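Home > Help > Library Staff > Set-Up Guides > Streaming Video

Bundness Streaming: Set-Up Guide for Libraries
Section 4. Adding the World Textiles Collection to Your Catalog

By the Bundness Support Desk

This section covers turning on the World Textiles collection, loading its catalog records, and making clips for teaching. You need a staff account with the Manager role. If your library buys through the Tallier consortium, do steps 1 through 3 only. Tallier loads the records for its members.

Turning on the collection

1. Sign in to the staff page and open Holdings.
2. Find World Textiles in the list and click Activate. The status changes to Pending.
3. Enter the IP ranges for each campus. Use one line for each range. Do not put a proxy address in this box, as it has its own field on the next screen.
4. Click Save. The status changes to Active overnight.

Note: Films show in the Bundness search page as soon as the status is Active. They do not show in your own catalog until the records are loaded.

Loading the records

5. Open Records and choose World Textiles, Full Set. The file holds 2,450 records, one for each film or film segment.
6. Pick your character set. Most systems want UTF-8.
7. Download the file and run it through your usual import profile. Allow about 8 minutes on a typical system.
8. Search for three or four titles and click through from an on-campus computer and from home.

Caution: Do not load the full set twice. The import does not check for duplicates on older systems, and the extra records have to be removed by hand. For later changes, use the Updates file. 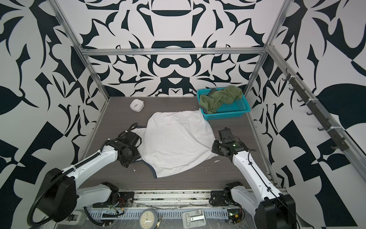
PORAU, 24 November 2024

Updated steps for subject headings and clips. Libraries that loaded their records before this date should read this part again.

Subject headings

Each record carries a country heading, a garment heading, and a technique heading such as weaving, dyeing, or embroidery. The older records used a single heading, "Costume," for everything. To replace them:

9. Open Records and choose Updates.
10. Check the box marked Overlay existing headings.
11. Download and import as before.

Local headings in 690 fields are kept if your import profile protects them. Check the profile first. If you are not sure, try the overlay on a small batch.

Making clips

12. Open a film and click Clip under the player.
13. Set the start and end times. A clip must be at least 2 seconds long and must come from one film only.
14. Give the clip a title. Students see this title, so put the course number in it if that helps.
15. Click Copy Link and paste it into the course page. Use the link marked Off Campus for students who live elsewhere.

Note: Subtitles carry over to the clip. Teacher's notes do not. They are attached to the full film and can be downloaded as a PDF from the Lloyd Guides tab.

Caution: Deleting a clip breaks every link to it. If a teacher leaves, move the clips to another account under Users > Transfer before closing the old one.

Public showings

Classroom use is included in all licenses. Showings open to the public need the Public Performance option, listed under Holdings > License. If the option is grayed out, send a request from the same screen with the film title, the room, and the planned date. Requests for January should be sent before the winter break.

Next: Section 5. Usage Reports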